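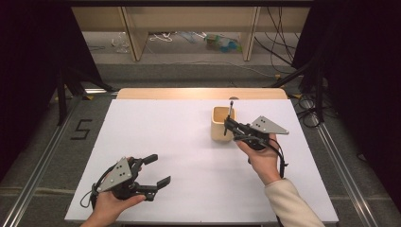
Figure 1. Both hand-held grippers over the white board, with pen and cup.

Projects > Pasari > Progress reports

Search this site Go

Pasari hand-held gripper pair: progress report to the Agbeko small grants program
Prepared by Perrine Joly, Mon 3 May

Status
The build is on schedule. Two grippers are assembled to the same drawing and both have been run at the shared workshop. The grant stands at $870 spent, mostly on motors, cable and fasteners.

Mechanical
Each body now carries a grey triangular metal plate with mounting holes. The plate replaces the printed bracket reported in February, which crept under load and let the jaws lose alignment. Senyo Abubakari cut the new plates and deburred the holes. Fingers remain black on both units. Finger pad geometry is unchanged – we will not revise it until the pen trials are complete.

Electrical
A black cable leaves each gripper at the hand. Routing is not final. The left unit pulls on its connector when the wrist is rolled outward, and Nii Aidoo is making a clamp to take the strain. Firmware is common to both units and is kept in the Jernov repository.

Trials
The current task is a thin pen and a small square-shaped ceramic cup on a white board. The right gripper handles the pen at the cup; the left is held ready for two-handed work. Of 32 logged attempts at placing the pen, 14 needed a second grasp. Most of those began with the pen turning between the jaws. A softer pad material is on order from Zandirlow.

Next period
Fit the cable clamp to both units. Repeat the pen trials with the new pads at the same jaw force. Waldemar Górecki will check the plates for flatness before the drawing is released. No change to the budget is requested.

Contact: Perrine Joly, Pasari project | © Pasari | Back to top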